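# Demonstration collection

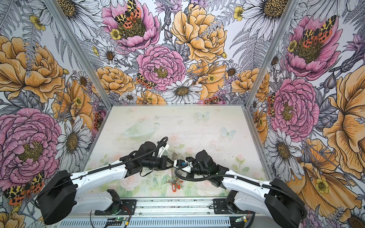
Demonstration collection is the recording of example motions from which a robot control policy is trained. An operator guides the arms through a task while joint positions and camera views are logged together. Small household objects are common subjects, such as a set of keys with a red tag handled by two arms. The Sundale set, assembled by Lizeth Cárdenas and Reiko Hosoda, holds 239 recordings of this type.

## Variation

Backgrounds and starting positions are usually changed between sessions. Sundale switches wall coverings every 50 recordings.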